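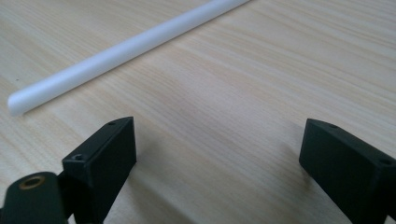

Section 4. Teaching the Planner to Find and Approach a Part

By now you should have Terken installed, your hand-held gripper paired, and the little status light in the corner of the software window showing green. If it is still amber, please go back to Section 3 and finish the pairing, as the steps below will let you get quite far along before they fail, and that is a frustrating way to spend a morning.

In this section you will record a few short approaches by hand, let the perception module label what it sees, and then ask the planner to suggest a path of its own. We suggest a long, plain part for your first try, something like a white plastic rod laid flat on a wooden table, well ahead of the open fingers. A rod has an obvious long direction, so you can tell at a glance whether the software has understood it.

4.1 Before you record

1. Open the Wiriya panel from the left-hand menu and choose New Session. Give the session a name you will recognize later. (Haris Kos, who wrote most of this panel, names his after soups, and you are welcome to be just as silly.)

2. Lay the rod on the table with the rest of the work area clear. It is fine if one end runs out of the camera view. The planner only needs one end and a good stretch of the straight side.

3. Open the gripper all the way and hold it so both fingertips show at the bottom of the live view, one on each side, with bare table between them. Take your time over this, because the planner measures everything from that gap.

4. Click Mask Gripper. A colored overlay should cover both fingers and any part of the gripper body that pokes into the lower corners. If a shiny piece of hardware, such as a brass insert, is left out of the overlay, paint over it with the brush tool and click Save Mask.

Note: Small screw holes in the fingers are sometimes left unpainted as well. You can ignore these. The software fills in anything that is fully surrounded by mask.

4.2 Recording your approaches

5. Click Record and wait for the tone. Move the gripper slowly toward the rod until it sits between the fingers, close them gently, and hold still until the second tone.

6. Open the fingers, back away to where you started, and click Stop. The new recording appears in the list with its length and a small preview.

7. Repeat steps 5 and 6 until you have 4 recordings. Change your starting angle a little each time, the way you naturally would if you weren't thinking about it. Very careful, identical approaches make for a rather timid planner!

Caution: Keep your free hand out of the gap while the fingers are closing. Release the trigger right away if anything catches.

4.3 Checking the labels

8. Select your first recording and click Find Part. After a moment you will see an outline around the rod and an arrow along its length.

9. Look closely at the outline where the rod meets the table. Pale parts on pale wood are the hardest case we know of, and soft, even lighting leaves only a faint shadow to help the software along. If the outline wanders off along the woodgrain, lower Texture Weight by 2 and click Find Part again.

10. Check for stray detections. A speck or small mark on the table may be picked up as a tiny second part. Right-click it and choose Ignore, or wipe the table and record again if you would like a cleaner set.

Note: Error 424 at this point means the mask was never saved. Return to step 4, save it, and your recordings will still be here waiting for you.

4.4 Asking for a path

11. Click Plan. The suggested path is drawn over the live view as a dotted line running from the gap between the fingers to the grasp point on the rod.

12. Drag the slider under the view to play the path back and forth. The fingers should straddle the rod, with their inner faces running along its length. If they come at it crosswise, click Flip Axis and plan again.

13. When you are happy with it, click Keep Path. It is now stored with the session and can be opened from the Bevismont simulator, where you can try it at low speed before sending it to an arm.

Kanokwan Thongsuk on our support desk keeps a set of sample sessions you can load and compare with your own. You will find them under Help, then Shared Sessions. Section 5 covers parts that are not straight, and parts that roll.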